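**Reducing Edible Food Waste in a Student Dining Hall: A One-Term Study at Aneck Hall**

Submitted by Oriana Montecinos
Course project report, Department of Consumer and Food Studies
Revised version, November

## Summary

This report presents the results of a term-long study of plate waste in the dining hall at Aneck Hall, a residence that houses 300 students. The study measured how much edible food was returned on trays at the evening meal, identified the dishes most often left unfinished, and tested two low-cost changes to the way food was served. Smaller serving spoons for side dishes were associated with a clear drop in waste. Printed signs at the tray return had little effect. The report closes with recommendations for the residence office and the kitchen contractor, Nambiar Catering.

## 1. Background

Food waste in residence dining halls falls into three groups: waste from storage and preparation, food cooked but never served, and food served but not eaten. The first two are already recorded by Nambiar Catering as part of its contract with the residence. The third is not recorded at all. Trays are scraped into a single bin that also receives paper napkins, fruit peels, and bones, and the bin is emptied without being weighed.

The residence office raised the matter in the spring after the cost of waste removal increased for the second year in a row. At that time no one was able to say whether the increase came from the kitchen or from the dining room. The present project was proposed to answer that question for the evening meal, which is the largest of the day and the only one at which hot food is served from a counter by staff. Breakfast and lunch are self-service and were left out of the study.

Students at Aneck Hall pay for meals in advance as part of their housing fee. They do not pay by item or by weight. Earlier student work in the department suggested that diners under this kind of plan accept food they do not intend to finish, and the survey described in Section 4 was designed partly with that finding in mind.

## 2. Research Questions

The project addressed the following questions:

1. How much edible food is returned on trays at the evening meal?
2. Which types of dish account for most of it?
3. Does a smaller default portion of side dishes reduce the amount returned?
4. Do signs at the tray return reduce the amount returned?

## 3. Method

### 3.1 Weighing

A separate bin for edible food was placed at the tray return. A project member stood beside it during the full serving period and scraped each tray, placing edible food in one bin and all other matter in another. Bones, peels, rinds, and napkins were counted as non-edible. Liquids were not weighed. Soup was drained through a strainer, and only the solid part was kept.

The bin was weighed at the end of service on an Elten platform scale lent by the kitchen. The scale was set to zero with the empty bin on it before each session. Weights were entered by hand on a paper form and copied into a shared spreadsheet the same evening. A second member checked each entry against the paper form.

The number of diners was taken from the card reader at the entrance. A few guests enter on paper vouchers, and these were added from the cashier's record.

### 3.2 Sorting by dish

On selected evenings the edible waste was sorted into four containers before weighing: main dishes, starches, cooked vegetables, and salad or dessert. Sorting proved slow. The original plan called for it every evening, but the return line became blocked during the busiest part of service and the plan was changed after the first week.

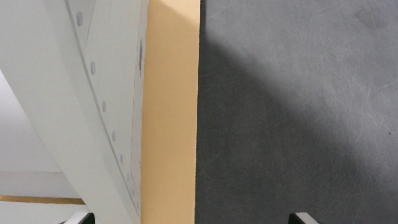 The dishes served on sorting evenings were chosen to match the four-week menu cycle, so that each main dish appeared at least once. One sorting evening was lost because the menu was switched at short notice after a late delivery. It was not replaced, and the fish pie is therefore missing from the dish-level results.

### 3.3 Changes tested

The term was divided into three periods. In the first period nothing was changed. In the second, the kitchen replaced its standard side-dish spoon with a smaller one that holds 140 grams of rice when level. Staff were asked to serve one spoonful by default and a second to anyone who requested it. In the third period the standard spoon was brought back and signs were placed above the tray return and at the start of the serving line. The signs gave the previous week's waste total and invited students to ask for less.

The menu cycle was the same in all three periods. Serving staff were told about the change in spoons but were not told the results until the study had ended.

### 3.4 Survey

A short paper survey was offered at the exit. It asked how hungry the student had been on arrival, whether any food had been left, and, if so, for what reason. Respondents were able to mark more than one reason. The questions were tried out first with members of another course section, and one item on cooking at home was removed because it was often misread.

## 4. Results

### 4.1 Amount returned

Edible waste was present at every session. During the first period the average was 30 kilograms per evening, a larger amount than either the residence office or the kitchen manager had expected. The weight followed attendance closely, with two exceptions. The first was an evening on which the oven failed and cold plates were served in place of a hot main dish. The second was the evening before the midterm break, when many students left early without finishing.

### 4.2 Types of dish

Starches formed the largest share of the sorted waste, followed by cooked vegetables. Rice was returned more often than potatoes in any form. Main dishes made up a smaller share than expected, although the lentil loaf was an exception and was returned in large pieces on both evenings it was served. Very little dessert was returned.

The vegetable result depends heavily on preparation. Steamed carrots and green beans were often left whole. The same vegetables roasted with oil were mostly eaten. The kitchen manager noted that roasting takes up oven space that is needed for main dishes, and that steaming is used for this reason.

### 4.3 Effect of the changes

Waste fell in the second period and the drop was greatest for starches. It held through the full menu cycle. Requests for a second spoonful were common in the first few days and then became less frequent. Serving staff reported that the line moved at the same speed as before.

In the third period waste returned almost to its earlier level. There was a small decrease in the first few days after the signs went up, but it did not last. Several students wrote on the survey that they had not seen the signs.

### 4.4 Survey responses

The reason marked most often for leaving food was "I was given more than I wanted." The second was "I did not like how it was cooked." Few students marked lack of time. In the open comments, a number of respondents said they felt uncomfortable asking staff for a smaller portion, particularly when the line was long. This may help explain why the signs had so little effect, as they relied on students to make the request themselves.

## 5. Limitations

The study covered one residence and one meal. The order of the periods was fixed, and changes in appetite over the term cannot be separated fully from the changes tested. The presence of a project member at the tray return may have influenced behavior, though this would apply equally to all three periods. The survey was voluntary and was probably answered more often by students with an interest in the subject.

## 6. Recommendations

- The smaller spoon should be adopted for rice, pasta, and potatoes at the evening meal.
- Staff should continue to offer a second spoonful without charge.
- Cooked vegetables should be roasted on evenings when the main dish does not require the oven.
- The lentil loaf should be revised or removed from the menu cycle.
- A separate bin for edible waste should be kept at the tray return and weighed for one week each term.

The residence office has asked for a cost estimate for the last item. The bin used in this study was a Flatik catering model already owned by the kitchen, and the only new expense would be staff time for scraping and weighing. A draft weighing form is held with the project files and may be requested from the department office.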